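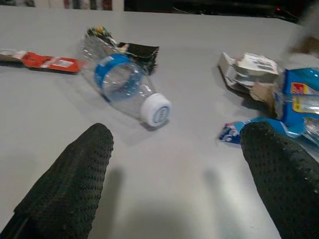 Wer in Woltthorpe eine leere Tüte wegwerfen will, muss zuerst lesen. Über den Tonnen hinter dem Gemeindehaus hängt eine Tafel mit vier Spalten, und die Schrift ist klein. Nneka Eze kennt sie auswendig. Sie wohnt seit sieben Jahren in der Straße und wird am Morgen oft gefragt, wohin der Joghurtdeckel gehört.

»Die Menschen wollen es richtig machen«, sagt sie. »Aber sie haben dafür fünf Sekunden Zeit.«

Ich habe sie im Juli zwei Vormittage begleitet. Damals hatte der Ort gerade die Regeln geändert. Karton kommt jetzt in eine eigene Tonne, und verschmutzter Karton kommt wieder in eine andere. Bei der Bäckerei Bashir führte das zu langen Gesprächen an der Theke. Ist ein Fettfleck schon Schmutz? Die Verkäuferin meinte ja, ihr Chef meinte nein.

Schwieriger sind die Verpackungen aus mehreren Schichten. Eine Folie kann außen bunt und innen silbern sein, und mit der Hand bekommt man die Schichten nicht auseinander. Der Entsorger Prader nimmt sie zwar an, verbrennt aber nach eigener Auskunft einen großen Teil davon.
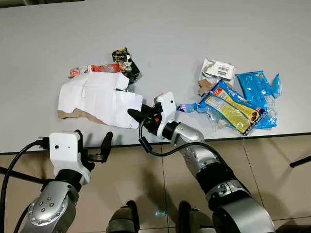

Karton und Snackverpackungen auf dem Tisch: In der Tonne liegt beides oft zusammen.

Im Herbst will die Initiative Plilesis 100 Haushalte besuchen und mit ihnen den Küchenabfall durchgehen - ohne Strafe und ohne Noten. Frau Eze hat sich angemeldet, obwohl sie die Tafel auswendig kann. Sie möchte wissen, was mit den Fensterumschlägen ist. Darüber streitet sie schon lange mit ihrer Schwester, und auf der Tafel steht dazu kein Wort.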